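Toaster oven

A toaster oven is a small electric oven which stands on a table or a kitchen counter. It toasts bread, warms food and bakes small portions. In many homes it is used together with a pop-up toaster, and in small apartments it often takes the place of the full-size oven.

Construction

The usual toaster oven is a metal box with a glass door at the front. The door is hinged along its bottom edge and opens downward. Inside there is a removable wire rack, and above and below it are the heating elements. Simple models are controlled by round knobs placed one over the other at the right side of the door. One knob normally sets the temperature or the power, and another one is a timer which rings a bell when the time is over. On some models the rack is connected to the door by small hooks, so that it slides forward when the door is opened.

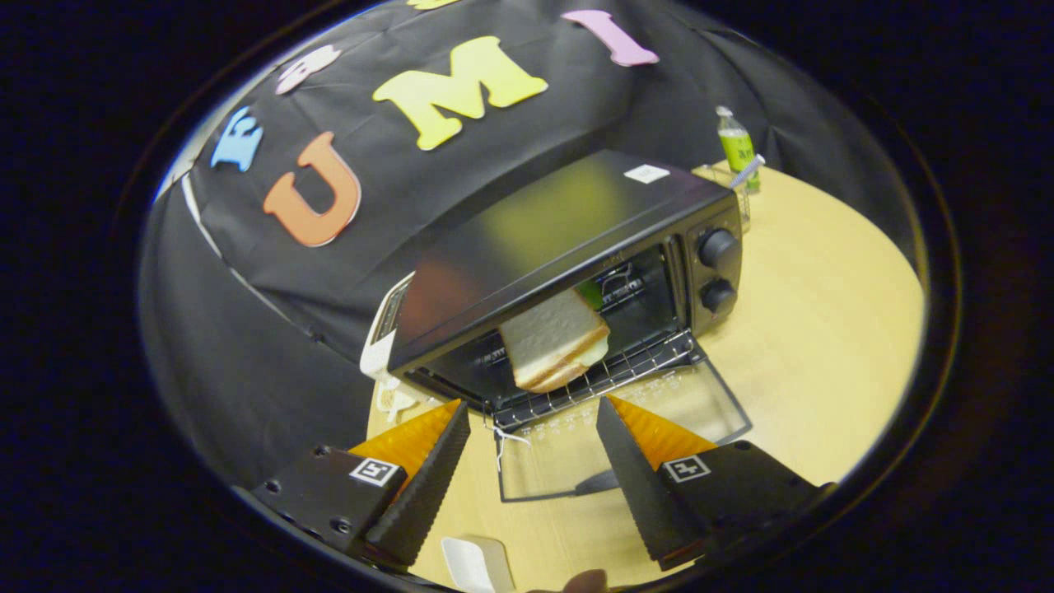

The bread lies flat in the oven and not upright as in a pop-up toaster. For this reason the thickness of the slice is less important, and rolls, open sandwiches or bread with cheese can be toasted also. Slices are best placed side by side. If they are stacked, the faces which touch each other stay pale and soft, while the outer faces become brown.

Toasting in this way is slower, as the air in the box must be heated first. The writer Manee Boonchu, in her household guide "The Ratanaporn Kitchen", recommends 2 minutes of heating before the bread goes in. The guide also advises to turn the bread once - the side near the stronger element colors faster.

Use and care

The outside of the oven becomes hot during work, especially the top and the glass. Free space should be left at the back and on both sides, and paper, cloth or plastic should not lie on the top. Crumbs fall through the rack to the bottom, where many models have a tray that can be pulled out. The tray is emptied when the oven is unplugged and cold. The glass is cleaned with a damp cloth and a little dish soap.

See also

Pop-up toaster
Convection oven
Broiler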